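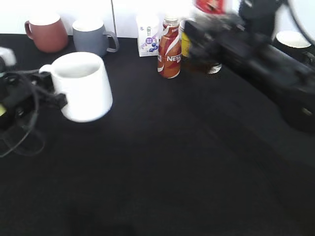 Hungate 2000
Network bot filtering appliance

Part of the Reltetti perimeter range. Ships with rack kit and one year of rule updates.

Overview | Specifications | Deployment | Licensing | Support

The Hungate 2000 sits between your edge router and your public web servers and sorts automated traffic from traffic sent by people. It is meant for organizations that run their own login pages, ticket sales, booking forms or customer portals and want the filtering done on their own premises.

Automated traffic is scored as it arrives. A request that scores low passes straight through. A request that scores high is dropped, slowed down or sent to a challenge page, depending on the policy you set for that address. Everything in between is logged and passed, unless you tell the unit otherwise. Scores are kept with the log entry so you can go back and see why a request was treated the way it was.

What it looks at

The unit scores requests on timing, header order, TLS handshake details, session length and the path a client takes through the site. It doesn't rely on IP reputation lists, although you can load your own lists if you have them. Search engine crawlers and uptime monitors can be allowed by name from the policy page.

Credential stuffing has its own module. It watches failed logins across all protected addresses together, so an attack that tries each account only once will still show up. The module is off by default and needs to be pointed at your login URLs before it does anything.

Models

Hungate 400: up to 400 protected URLs, desktop case, single power supply.
Hungate 2000: up to 2000 protected URLs, 1U rack case, 2 hot-swap power supplies.

Both models run the same software. A policy file exported from one can be imported on the other, but the 400 will refuse a file that lists more URLs than it can hold.

Specifications, Hungate 2000

Data ports: 2 x 10 GbE SFP+, with hardware bypass
Management port: 1 x 1 GbE copper
Log export: syslog over TLS, JSON
Default management port number: 1391
Admin login: local accounts, LDAP, SAML
Form factor: 1U
Power: dual AC, hot-swap

Transceivers are not included.

Deployment

Most sites start in monitor mode. The unit scores and logs but doesn't block anything, and you compare its log with what you already know about your traffic. We suggest leaving it there through at least one busy period. Payroll day, a ticket release or the January renewals will show you more than a quiet week.

To inspect encrypted traffic, the unit needs a copy of your certificate and private key, or it has to sit behind the device that ends your TLS sessions. In the second case handshake scoring is not available and the score is worked out from the remaining signals. Expect to set your thresholds a little lower.

If power fails, the bypass closes and traffic flows unfiltered. Sites that would prefer to fail closed can change this with the jumper described in the install guide – the setting can't be changed from the web interface.

Updates

Rule updates are published every Tuesday and can be installed automatically or held for review. Firmware is released separately and always needs an administrator to approve it. Units on closed networks can be updated from a signed file on a USB drive.

Licensing

Rule updates are licensed yearly per unit. When a license runs out the unit keeps filtering with the last rules it received. There is no charge per user or per request. Plomari reporting, which combines logs from several units into one dashboard, is a separate license.

Replaces

The Hungate 2000 replaces the Cabrera series. Cabrera policy files can be converted with the tool on the downloads page. Custom challenge pages have to be uploaded again by hand. Rack rails from the older series don't fit.

Contact

Sales: Verena Danzer
Technical questions before purchase: Nestor Panganiban
Evaluation units: Kurniawati Yeoh

Evaluation units go out with a full license and can be converted to a purchase without reinstalling.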